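Tarcísio Miranda
Desk clear-out, day 3. Down to one green block
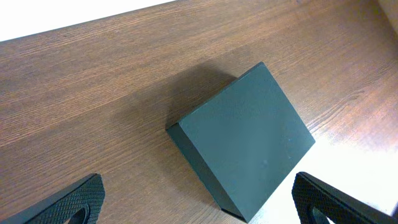

1 min read · 7 posts

Okay so the desk is nearly done and I'm stuck on this thing. Dark green, matte, solid looking. No idea where I got it!

It's got a few pale specks on top, dust or scuffs, I haven't gone at it with a cloth yet

My sister votes paperweight. I own maybe two sheets of paper — she knows this

I do love the colour against the brown wood though. Might be my favourite combo going

Now the glare on that tabletop... I want a matte finish by October

Keeping the block for now. Cable drawer is next, send snacks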